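4. What we did with the thermometers

So, the thermometers. I'd used a forehead thermometer at home for years and never once thought about where the number came from, and that's more or less how this study got going. The clinic in Flevstead kept getting calls from parents whose two devices disagreed (one in the ear, one on the forehead), and I wanted to know how much of that was the device and how much was the way people use it at home.

We asked 300 households to take part and ended up with 711 paired readings. Each pair was one ear reading and one forehead reading on the same person, taken one right after the other. We gave everybody the same two models from the same box, the Plukgate ear thermometer and the Manurung forehead one, plus a card with the steps on it. The card was my job and I rewrote it 3 times. The first version told people to "align the probe with the canal," and I got a lot of blank looks for that!

4.1 Getting the readings

People took their readings in the evening, at whatever time suited them, and wrote both numbers down before looking anything up. We asked them to stay indoors for a while first and to push hair away from the forehead. If somebody had just had a bath or come in from shoveling the driveway, they were supposed to wait. I'm fairly sure not everyone waited. The paper logs have a column for notes, and the notes are wonderful: "dog jumped on me," "he wouldn't sit still," "did this twice, first one was silly."

We left the silly ones in, as long as both numbers were there. I went back and forth on this, but a reading taken on a squirming four-year-old is exactly the kind parents phone in about.
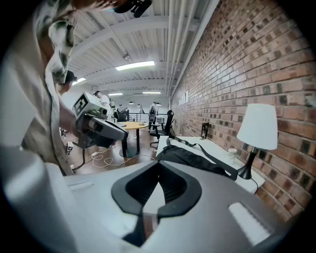
Figure 4. Hand-held gripper, with a person in a patterned shirt leaning forward at left.

4.2 What the pairs looked like

Most pairs sat close together, and the ear number was usually the higher of the two. Where the gap got wide, the log nearly always said something about a child, a cold room, or a rushed reading. I had expected older adults to give us trouble too (dry skin, hearing aids) and they were the neatest group we had.

The probe cover mattered more than I'd guessed. Households that put on a fresh cover for each ear reading had tighter pairs than those that reused one. We didn't plan to look at that, it came out of the notes column, so please treat it as a hint and go test it properly. We also can't say which device was "right," as we had no core temperature to check against. That's the big hole in this section and I'd love for someone with a hospital ward to fill it.

Comments (3)

Reltness_reader: Did you try swapping the order, forehead first? My ear one seems to drift if I use it again too soon.

Author reply: Half the households went forehead first, yes. The order is in the supplement.

nightshift_mom: The bit about the covers explains a LOT at our house. Thank you!

Contact the author | Copyright and reuse | Back to top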